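Traltance says its new returns plan will cut waste. The numbers are thin

10th October
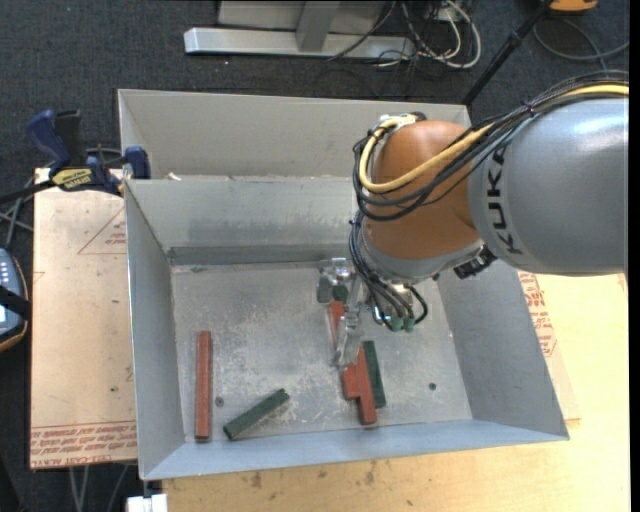
Online retailer Traltance says it will stop sending returned clothes and small household goods to landfill by next July, a promise that sounds good until you try to find out how much it sends there now.

The company put out a two-page statement this morning. It says customers in 18 states will get a prepaid label and a choice of refund or store credit, and that everything sent back will be "given a second life." There is no list of what counts as a second life. Resale would seem to qualify. So, from the wording, would shredding a sweater for carpet padding, or selling it by the pallet to a buyer overseas and never asking again.

Traltance did offer one firm figure. In a trial at its Bumura depot, 2,237 items came back over 90 days and none were thrown out. That may well be true. It is also a tiny sample for a company that sells nationwide, and the statement doesn't say which items were picked for the trial. Unopened boxes of bed sheets are easy to put back on a shelf. Worn shoes and lamps with a missing screw are another matter, and those are the returns that tend to end up in the trash.

The sorting will be handled by Drellum, a contractor that already takes returns for several smaller stores. Drellum will be paid per item handled, according to the statement, with a bonus if landfill stays at zero. Who checks that it stays at zero isn't spelled out. Asked whether an outside auditor would be brought in, a Traltance spokesperson said the company was "looking at options" and would share more "in due course."

Customers may notice the change in their wallets first. Free returns now end at 30 dollars of merchandise, and anything under that carries a fee. The statement calls this a way to "encourage thoughtful shopping." It will also save Traltance money on shipping, a point the statement skips.

We have been here before. Rival chain Sequeira made a similar pledge a few years ago, with a green logo and a page on its website where shoppers could follow its progress. The page was updated twice and then taken down. Sequeira did not answer our questions about what happened to the target.

Traltance says it will publish its first results once it has processed 1,000 returns at each depot. It gave no date for that, and it would not say how many depots it has. The new fee starts next week.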